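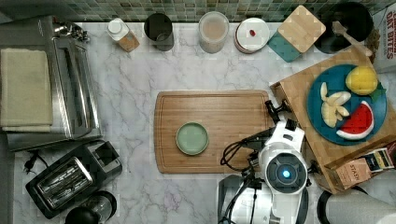 I'm looking for 6 home cooks to test recipes for my next cookbook, and I'd love it if you were one of them! You don't need any training – if you make dinner most nights and own a decent skillet, you're in.

I'll email you one recipe a week through December. You shop, cook it exactly as written (no swaps, please, even if you hate cilantro) and fill out my short form. Tell me where you got confused, how long it really took and whether your family went back for seconds. I want the grumpy comments too!

I pay $525 for the whole run, plus groceries up to $116. You'll also get a signed copy and your name in the back.

I'm in Clustley, but testers can live anywhere in the US. Send me a few lines about what you like to cook by Sat 13 June – the contact form is at the bottom of the page.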